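Ashworth Tirus projector: six months of movies on the bedroom wall
Sheila Dunmore
30 September 2019

I bought the Tirus in March, mostly so I could watch old monster movies without taking over the living room, and I have used it so much since then that my TV is starting to look neglected. I love this thing! It's a little square projector that sits on a bookshelf and throws a picture 60 inches across from the foot of the bed. It will go bigger if you back it up, but 60 is where it looks sharpest to me.

Black and white is where it shines. I put on a silent comedy the first night just to test the focus and ended up watching the whole thing, then a second one. Grays look gray, with no green creeping in at the edges, and faces in close-up have real texture. Color is good too, a bit warm out of the box. I switched from Vivid to Film and haven't touched that menu again.
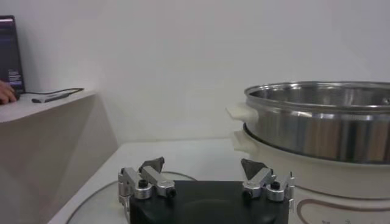
Gripper, fully open.

Dark scenes are harder. The lamp is rated at 600 lumens, and in a room with the shades down that's plenty for most movies, but anything shot in a cave or a submarine will have you leaning forward. I watched a haunted house picture at four in the afternoon and missed one of the ghosts completely. Wait for sunset and it's fine.

Sound from the built-in speaker is thin. Dialogue comes through clearly enough, music doesn't, and an explosion sounds like somebody dropping a phone book. I plugged in a pair of Stistix desktop speakers I already had and the difference was huge – suddenly there was rain, and footsteps, and an orchestra. The headphone jack is on the back, behind the power cord, and you have to feel around for it in the dark.

Other bits: the remote has nine buttons and I use four. The power cord is 36 inches long, so plan on an extension. Keystone correction is a wheel on top and works smoothly. Disc players and streaming sticks both hooked up the first time, and my ancient camcorder did too, with an adapter.

I tried it against the Samley my sister owns, and the Samley is brighter, but its motion smoothing can't be switched off and everything looks like a soap opera. I'd take the Tirus every time.

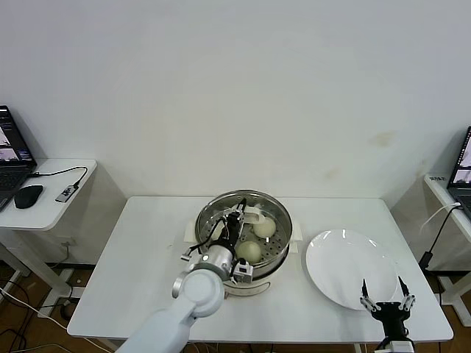

Jade Fairclough: How loud is the fan? I watch a lot of quiet stuff, long takes with hardly any talking, and my old projector hummed right through all of it. Also wondering if subtitles stay readable in the corners, or if they go soft.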